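How to Run a Board Game Night for a Mixed Group

Posted Thursday, May 10, 2018
Filed under: Hosting, Beginners

A game night with people who have never played together needs a little more setup than a regular session with friends. These steps assume one evening, one room, and guests ranging from people who own shelves of games to people who last played one as kids.

Step 1. Settle the headcount first

Ask for a firm yes or no by two days before. Five is the hardest number, as many good games stop at four and most party games want six or more. If you end up with five, either invite one more person or plan on a game that seats everyone.

Step 2. Choose an opener, a main game and a spare

The opener should take one minute to explain and let latecomers join between rounds. We use Plendunel. Each player gets a hand of tiles, everyone plays at once, and a round is over before the kettle boils.

The main game should be something you have played at least 2 times yourself. Staltetti works well for four. Its rulebook is 29 pages long, but most of that is examples, and the turn itself is draw, place, score. Leave out the harbor cards the first time.

Keep the spare out of sight until you need it. If the main game ends early, a short card game fills the gap. If it runs late, skip the spare.

Step 3. Sort the pieces before anyone arrives

Big boxes slow everything down. My copy of Burnulora has 372 pieces, and sorting them at the table takes longer than the first round. Put each player's pieces in a small bag or bowl. Shuffle the decks and put them on the board. Check the dice are there.

Sleeve any cards that get handled a lot. I bought a pack of 700 sleeves a few years ago and still have plenty left. Cut corners off a cereal box if you need dividers.

Step 4. Set up the table

Use a plain cloth under the board so cards are easier to pick up. Keep drinks on a side table. Chips leave grease on cards, so put out pretzels or grapes.

Light matters more than people think. A lamp at the end of the table throws shadows across the board. An overhead light is better.

Step 5. Teach the rules out loud

Start with how the game is won. Then explain one turn from start to finish, using real pieces. Leave the exceptions until they come up. Don't hand the rulebook around while you are talking.

Play one practice round with all hands face up, then reset. With Toivonen we play two practice rounds, as the bidding confuses nearly everyone at first.
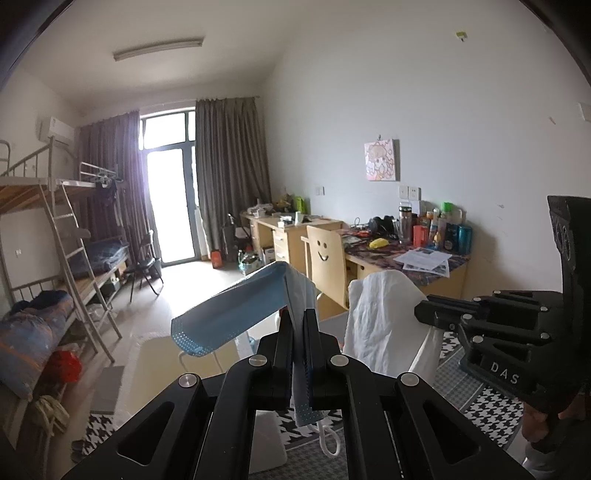

Step 6. Keep the game moving

Tell the next player it's their turn if they haven't noticed. Let new players take back a move until the next person has started. If one player is far behind after the halfway point, offer to end the game there and count scores.

Step 7. Pack up properly

Bag the pieces by player color, count the cards, and write anything missing on a slip inside the lid. Put the slip on top where you will see it next time. Rubber bands bend cards, so use a paper band or a zip bag.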